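In praise of the plain block
Nayara Batista

When my daughter was small, we received a set of building blocks with 401 pieces. It had doors, wheels, little flags and a book of instructions. She built the castle once, with my help, and after this the box stayed closed. What she wanted every morning was the few painted cubes that I had bought for 2 dollars at a church sale.

I think about those cubes often. A cube doesn't tell the child what it must become. It can be bread, a bus, a bed for a mouse. I believe we give our children too many things that are already finished by somebody else.

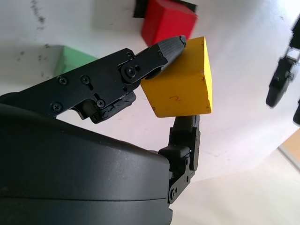 Yellow cube with a handwritten 2 and chipped paint at the edges.

I have a weakness for worn paint. In my country we say that a clean toy is a lonely toy, and I still find this true. A number written by hand is also better to me than a printed one, even if the colour of the ink is weak. Many parents I know would replace such a block. I would ask them to wait.

Some people answer that simple blocks are boring, and that a child of today needs more stimulation. I don't agree. Take three colours – red, green and yellow – and a table with nothing else to play with.

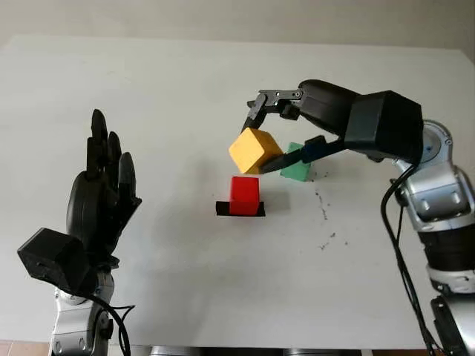
With so little, the child has to decide everything: which colour goes first, what is near, what is behind. My daughter could argue with herself for half an hour about whether green was allowed beside red. Her castle never gave her such an argument.

I don't say that the big sets should be forbidden. They are well made, and some children love to follow a plan. But if you have money for only one thing this July, buy the plain cubes, and buy them used if you can find them.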